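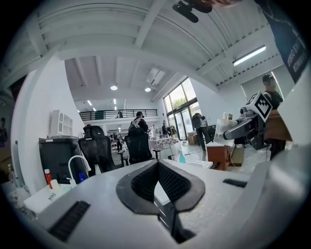

Stumstead Sports Ground - access and parking works
Progress report to the Jernetti Fund, 27th April
Prepared by Yutong Su

Work completed since the December report

The east lot has been regraded and the drainage channel along the north fence replaced. Line marking is finished for 40 spaces, 5 of them accessible. The accessible spaces are next to the pavilion ramp, on the same level as the clubhouse door. Kwon has poured the footpath between the lot and field two. The curb at the bus stop end is not yet cut down.

Signage

Zuvness delivered the directional signs for the main road entrance. Two had the wrong arrow and were returned. Visiting teams are being emailed a map until the replacements are up.

Outstanding

- Lighting on the footpath. Conduit is in, poles are on order.
- Gate closer on the field one side.
- Overflow parking agreement with the school next door - draft sent, no reply yet.

Budget

Spending is within the approved amount. The sign correction is at the supplier's cost. We request approval to move $1000 from the fencing line to lighting, as the quoted pole price has gone up by $200 per pole and there are five poles. Fencing is complete and that line will not be drawn on again.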